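# Boas práticas na recolha de demonstrações com garra manual em espaços domésticos

**Relatório de projeto, setembro de 2026**
Autores: Gervásio Siqueira, Radwa Slaoui
Orientação: Encarnación Barroso

## 1. Âmbito

O presente relatório descreve o conjunto de regras adotado no projeto Rasska para a recolha de demonstrações de manipulação com garras manuais instrumentadas, operadas por pessoas em quartos e outras divisões habitadas. Não trata do treino de políticas nem da avaliação em robô, assuntos do relatório de Estíbaliz Montoya.

A primeira versão das regras tinha 18 pontos, alguns repetidos e dois contraditórios entre si (a ordem de arranque do registo aparecia de duas formas). A versão atual tem nove, numerados de R1 a R9, e aplica-se a todas as tarefas com têxteis.

## 2. Identificação do equipamento

R1. Cada garra tem uma etiqueta com código legível por máquina e um identificador com número e lado. O identificador é copiado para a ficha da sessão antes do primeiro episódio.

R2. O número não transita para outra unidade. Se o corpo da garra for substituído, emite-se etiqueta nova e o número anterior é retirado da lista.

R3. A etiqueta não pode tapar parafusos nem aberturas do corpo. Com duas garras em uso, a ficha indica qual corresponde à mão direita e qual à esquerda; trocas a meio da sessão obrigam a fechar o ficheiro e abrir outro. 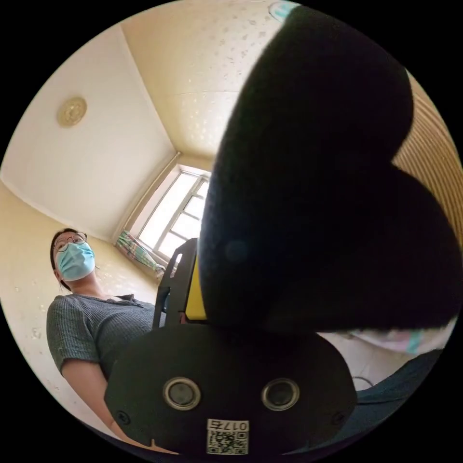

A regra R2 foi a mais discutida. No formato anterior o número designava a posição na mala de transporte, e uma reparação bastava para que dois corpos diferentes partilhassem o mesmo histórico de calibração. A correção retroativa dos registos afetados foi feita à mão e consta do anexo A.

## 3. Preparação do espaço e do operador

R4. O operador usa máscara em espaços fechados partilhados e mantém o cabelo comprido preso. Mangas largas são de evitar, por poderem entrar no mecanismo dos dedos.

R5. O espaço é usado tal como está. Não se retiram objetos pessoais do residente sem autorização, e a roupa a manipular é acordada com ele antes do início. Documentos, ecrãs e fotografias de família ficam fora do campo de visão das câmaras.

R6. A iluminação é anotada no início e sempre que mude: luz natural, artificial ou mista. As janelas em contraluz são permitidas - a variação interessa ao conjunto de dados - mas têm de constar da ficha.

O consentimento do residente é recolhido por escrito e cobre também o interior da habitação. Um consentimento verbal não é suficiente, mesmo quando o residente e o operador são a mesma pessoa.

## 4. Execução

R7. Um episódio começa com os dedos abertos e termina com os dedos abertos, sem contacto com o objeto. Movimentos de ajuste antes do início não são aproveitados.

R8. Nas tarefas com vestuário, a peça é apresentada num estado inicial diferente em cada episódio. O operador não a alisa com a mão livre. Peças escuras sobre fundo escuro são registadas com a indicação "baixo contraste".

O limite por bloco é de 50 episódios, seguido de pausa obrigatória. O valor provém do protocolo interno redigido por Skarphéðinn Vídalín e não foi revisto neste trabalho.

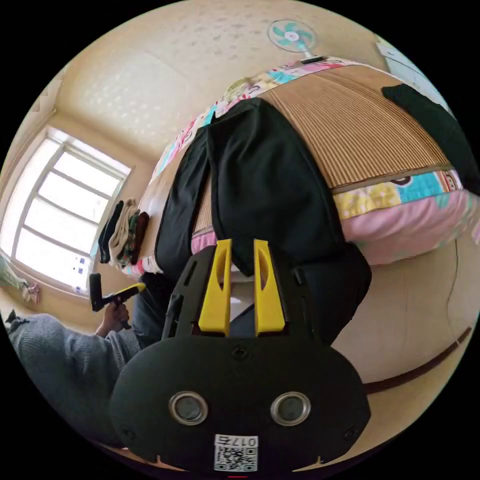

**Deve um episódio falhado ser apagado?**
Os episódios falhados conservam-se e recebem a marca "insucesso", com o motivo escolhido numa lista fechada. Só se eliminam os que contenham dados de terceiros sem consentimento.

A lista de motivos tem oito entradas. A categoria "outro" foi suprimida, dado que absorvia quase todas as falhas de preensão em tecido fino e tornava a marca inútil para análise.

## 5. Encerramento e verificação

R9. No fim de cada bloco, o operador pousa a garra numa superfície estável, verifica o aperto dos parafusos do corpo e inspeciona os dedos. Folgas são comunicadas antes do bloco seguinte. 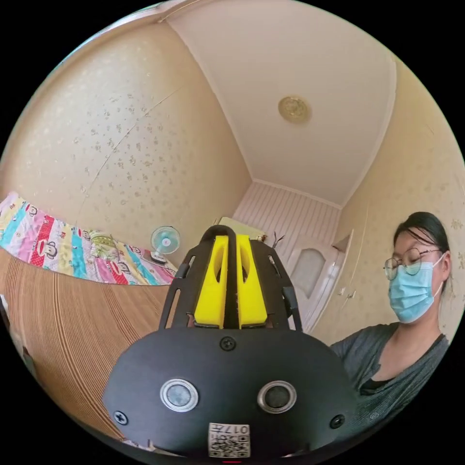

A verificação é feita pelo próprio operador e assinada na ficha. Ponderou-se uma segunda assinatura, abandonada por exigir duas pessoas em todas as sessões. Em alternativa, a ficha passou a incluir um campo de texto livre para anomalias.

## 6. Limitações e trabalho pendente

As regras foram redigidas para uma única geração de garras e supõem dedos rígidos. Para dedos revestidos ou deformáveis, a inspeção de R9 terá de incluir o estado da superfície. A R6 depende de avaliação visual do operador e não fixa valores em lux.

Falta ainda definir o prazo de conservação dos episódios marcados como "insucesso". A proposta será entregue em dezembro, juntamente com a tradução das fichas para castelhano.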